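My project was on sleep and homework, mostly because I'm terrible at both! I asked 38 students at Hillstead to write down when they went to bed for 11 nights (thank you Modupe for chasing the forms).

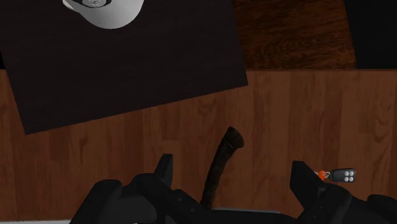
I figured the late-night crowd would all be gamers, but nope, most of them blamed essays. Ekaette and I typed everything up in February, and it took way longer than I'd planned – people's handwriting, wow. The earliest sleepers also did their reading before dinner, so I'm trying that now. 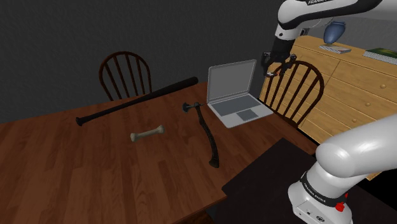
Fig. 2. Wooden table with an open laptop and two chairs.

Next time I'd ask about naps too.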